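Bellberg shared kitchen – appliance and worktop check, June 7, 2025

Right, my turn with the clipboard again. I've kept the same order as the February sheet so the two can be laid side by side, and I've put my comments under each line where I had any. Most of it is fine, so don't panic!

1. Fire blanket and extinguisher in place – OK
Both on their hooks by the door. Blanket pull tabs hanging free, pin in the extinguisher, needle in the green.

2. Sockets and switches – ONE TO FIX
The double socket nearest the sink has a hairline crack across the plate again. I've taped it over and put a note on it. Please don't peel the tape off just because it's the handy one for the kettle (I know, I know, it was me last time).

3. Leads and plugs – OK
Went round every plug and gave each one a wiggle. The Grundard toaster lead is a bit stiff where it goes in but there's no bare wire. I'd look at it again next time.

4. Fridge temperature – OK
Log sheet filled in, no gaps. The door seal wants a wipe.

5. Electric steamer – OK, with comments
Basket sits level on the base, handles both sides are sound, dial turns and clicks off properly. I like this one a lot, it does a lovely batch of buns, but steam is sneaky stuff and it goes for your wrists before you've noticed. So, same rules as before: lid off away from you, laid flat on the table, and nobody's bare fingers in the basket while it's going.
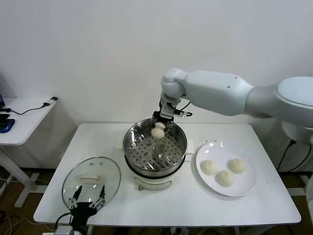
Item 5: bun held just above the rim of the steamer, glass lid flat on the table to the left.

Do check the little holes in the tray when you wash it. Dough gets in there and sets like cement, and then the steam comes up unevenly. A soft brush and warm water shifts it. The base must never go in the sink, only a damp cloth, and only once it's unplugged and cooled down. Water level gets checked before switching on, every time, even if you're sure you filled it.

6. Glass lids and dishes – OK
Ran a cloth round all the rims and nothing snagged. One Lemunetti pie dish has a chip on the foot, so I've put it in the cupboard marked "not for food".

7. Heatproof gloves – REPLACE
The left one of the long pair has gone thin at the thumb. I've asked Modise for a price on new ones – the long cuff sort please, the short ones are hopeless over steam.

8. Floor and walkways – OK
Mat by the back door now lies flat, hooray. Keep boxes out from under the table.

Still to do: socket plate, gloves, fridge seal. Sheet goes back in the blue folder when you've read it.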